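Speaker notes, "Choosing a wall finish for small rented rooms"
Morthorpe evening class, 7/15/26
Speaker: Lovely Dagdag

Start slowly. Say good evening, say my name two times, because people always ask me later. Ask who in the room has painted a wall before. Ask who has regretted it.

First point: the light comes before the color. Most people go to the shop, they like a small card, and they buy it the same day. The card was under the shop lamps. At home the window faces north and the beige becomes gray. Tell them to put the sample on two walls which meet in a corner, and look at it in the morning and again after dinner.

Tell the story of my first apartment in Ambrosio Street. I chose a green for the kitchen in May, when the evenings were bright. By winter I was cooking in a cave. (Wait here. They usually laugh.)

Second point: texture. A smooth wall shows every repair. A plaster finish with small variations is more forgiving, but it also catches dust, and it is difficult to touch up. If you patch one place you will see the patch. In a rented room, ask the owner before you put any texture, and get the answer in writing.
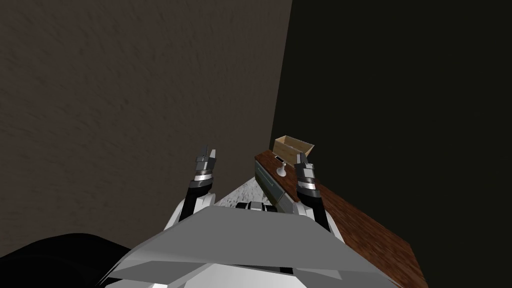 Third point: the dark wall. Many people are afraid of it. I was also afraid. A dark wall beside a pale one can make a narrow room feel longer, if the dark one is at the far end. If it is on the long side, the room becomes a corridor. Explain with my hands, or draw it on the board. Do not draw too small, the last row could not see last time.

Mention that dark paint needs more coats. With the Mimel paint I needed three, and the tin promised two. Do not complain about Mimel for too long.

Fourth point: money. Read the numbers from my hallway and bedroom together. The painter's offer was 3,372 for everything. After I said I would move the furniture myself, it was 3,186. So carrying furniture saved me less than I hoped. The samples and small rollers cost me about 30. Say that this was the best money of the whole work.

Here somebody will ask if they should do it alone. My answer: one room yes, a stairway no. Darlene Charbonneau did her own stairway and she will speak after the break, so leave the ladders to her.

Fifth point, only if there is time: washing. Matte paint near a light switch becomes shiny when you rub it. Use something washable there. I use Dristix for pencil marks, very little, on a soft cloth, and I try it first behind the door.

Questions. Repeat each question loudly before I answer. Remind them to take the sample cards back to the table.

Comments (3)

Piet
Thank you for putting the notes online. I missed the part after the break. Did Darlene say which ladder she rents?

M. in Morthorpe
My corridor has the dark paint on the long side and I like it very much. It depends on the ceiling, I think.

Lovely Dagdag
Piet, she did, I will ask her for the name. M., you are right, with a high ceiling it is another thing.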